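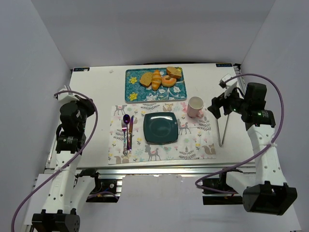
Breakfast for one at the Lutdale open day. Two arms, one tray of toy bakery goods, and a squirrel placemat I would very much like to own.

Open day at the Lutdale workshop, March 2019

I finally made it to one of these! Brenda Lagos has been telling me to come since last September, and I kept finding reasons to stay home (it's a 30 mile drive and the last stretch into Alumcombe is all hills). This time she signed me up herself and sent me the parking instructions, so that was that.

The group has a couple of long rooms over the old seed store, and for the open day they let visitors wander between the benches and ask whatever they wanted. I asked a lot. The breakfast bench was my favorite by miles, so it gets the top spot on this page, and I've put the rest of my notes underneath in the same chatty little chunks I use for my other galleries.

About the table
It's a white tabletop on a silver aluminum frame, with plain white walls on three sides, and an arm reaching in from the left and another from the right. The long links are 3D printed in white and the motors are black. I loved the purple cables looping over the tops. Kourosh Rahimi told me they went through a lot of cable routes before they got to one that didn't snag, and that a snagged cable is the most boring way to lose an afternoon.

About the food
A donut, a croissant, a slice of brown bread and another slice that could be bread or could be cake – I had a friendly argument with a boy of maybe nine over that one and I think he won. They're all toys, sitting on a teal tray with a floral pattern. Mahsa Kermani says the croissant is the one everybody asks for. She also says it's the one she'd least like to pick up if she were a robot, with that curved shape, and after hearing her talk about it I looked at my own breakfast differently the next day.

About the plate and cutlery
Dark green-teal, square, rounded corners, nothing on it yet. The job at this bench is breakfast service: get something from the tray onto the plate without disturbing the rest of the setting. The fork, spoon and knife have that rainbow oil-slick finish, purple and blue and gold, and I was told shiny things can be a nuisance for cameras. I wrote down "shiny = tricky" and underlined it, and sadly that's all my notes say on the subject.

About the mug
Tiny, pale pink, white inside. It's to the upper right of the plate, with its handle turned toward the right-hand arm. Elmarie Hendricks gave a short talk on handles that I could have listened to for twice as long. She had us all pick up our own coffee and freeze, then look at what our fingers were doing. Mine were doing something very odd, apparently!

About the placemat
Foxes, deer, squirrels, leafy sprigs, little flowers. I asked where it came from and got three different answers, so if anyone reading this knows the print, please write to me.

Other bits from the day
Banafsheh Akbari ran the sign-in desk and the raffle. I had ticket 3356 and won nothing, but the woman next to me won a Farkadura tote bag and was thrilled. There was a talk in the back room by a fellow from Mok on how they plan their demos. It was meant to last 20 minutes and ran well over, mostly thanks to questions from the floor (sorry, two of those were mine).

The tea was good and the stairs are steep. There's a handrail on the left side going up, and Brenda says to call ahead if stairs are a problem for you and they'll sort out the other entrance.

If you want to go yourself, ask to be put on the Lutdale mailing list. Families are welcome, and you can stay as long as you like once you're in. Brenda already has my name down for the next one, and I'm bringing my sister, who used to wait tables and has opinions on which side the fork goes.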